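Irnivbridge Residence: Room and Bedding Guide
Section 4: Sorting and Folding Clothing on the Bed

4.1 Purpose of this section

Residents of Irnivbridge are asked to fold and put away personal clothing before each linen change. This section sets out the approved method for using the bed as a folding surface. It applies to all single and shared rooms in the Dundau and Strobel wings. Residents in the Iklow annex should follow Section 6, as the beds there fold against the wall.

Questions about this section should be directed to Napaporn Hemmin, Residence Services, Room 406.

4.2 Before you begin

1. Wash and dry your hands.
2. Open the curtains or switch on the ceiling light. Dark clothing is difficult to sort in poor light.
3. Clear the bed of pillows, books, chargers and food containers.
4. Smooth the bedspread by hand, working from the wall side toward the open side of the bed.
5. Lay the mat over the bedspread. Leave an even border of bedspread showing.

CAUTION: Do not stand or kneel on the mat. Pressure on a small area can break the weave.
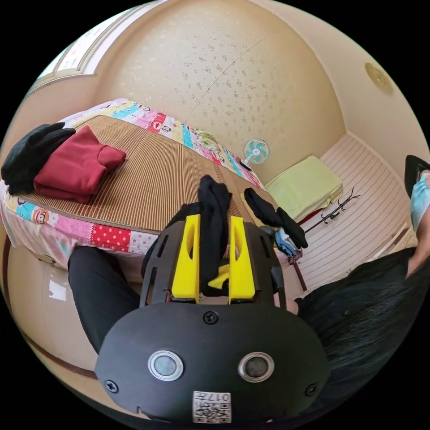
4.3 Choice of mat and bedspread

Residents may supply their own mat and bedspread, provided that both can be cleaned and that neither interferes with the opening of drawers or doors. The mat should be flat, with no broken strands that could catch on knitwear. A plain color makes it easier to find small items such as socks and hair ties. A brown woven mat with fine stripes, laid inside the border of a patchwork quilt, is an acceptable arrangement, and patterned squares or cartoon prints in the quilt are a matter of personal taste. Bedspreads that reach the floor must be tucked up before the room is swept. Mats issued by the residence are to be returned at the end of the stay and are replaced at the resident's expense if they have been cut, stained or burned.

4.4 Folding sweaters and other heavy garments

1. Place the garment face down on the mat, with the neck pointing away from you.
2. Close any buttons or zippers. Tie drawstrings in a loose bow.
3. Smooth the body of the garment from the center outward.
4. Fold one side toward the center, then lay the sleeve straight down along the fold.
5. Repeat on the other side.
6. Fold the lower half up to the neck.
7. Turn the garment over and set it at the far end of the mat.

Heavy garments are to be folded first. They form the bottom of each stack and leave the near part of the mat free for lighter items.

NOTE: Do not hang knitwear on the wire hangers supplied with the closet. Wire hangers stretch the shoulders.
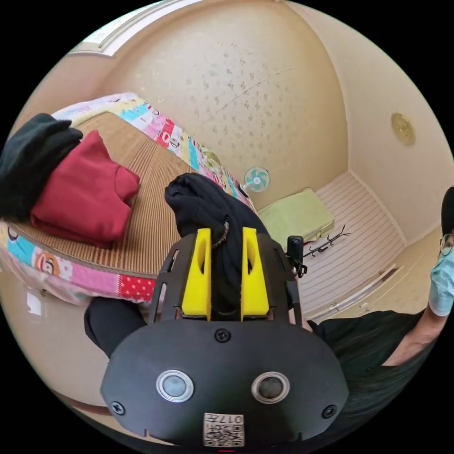

Folded garments, one black and one red, placed next to each other on the mat.

4.5 Stacking

1. Keep each stack to a maximum of 4 heavy garments.
2. Place dark and light colors in separate stacks if any item is new and has not yet been washed.
3. Turn the folded edge of every garment toward you, so that items can be lifted out singly.
4. Leave a hand's width between stacks.

Garments that need mending should be set aside in the cloth bag behind the door. The mending service is managed by Evaristo Hinojosa, who collects the bags on the first morning of each month, with the exception of May. Each bag must carry a tag showing the room number. Bags without a tag are left in the room.

4.6 Folding with a second person

Two people may work on the same bed if the room allows it. One person selects and opens out the clothing, and the other folds and stacks. Agree on these duties before starting, and change over whenever either person wishes.
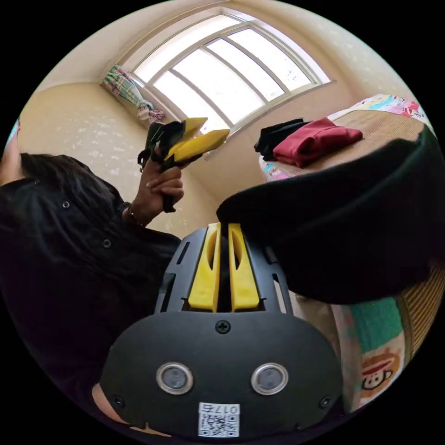
Long hair should be tied back if it interferes with the work. Bracelets and watches may be worn, but should be removed when handling loose knits or lace. Residents with colds are asked to wear a face mask when handling clothing that belongs to another person.

CAUTION: Do not pull a garment that the other person is holding. Wait until it has been released.

4.7 Putting away

1. Carry one stack at a time, with both hands beneath it.
2. Place heavy garments in the lower drawer and light garments in the upper drawer.
3. Close the drawers fully.
4. Shake the mat at an open window or over the bathtub, then roll it. Do not fold it.
5. Store the rolled mat upright in the closet.

If the bedspread is due for laundering, place it in the hallway cart before 2 p.m. Items left after this time will be taken with the next collection. For care of mattresses and pillows, see Section 5.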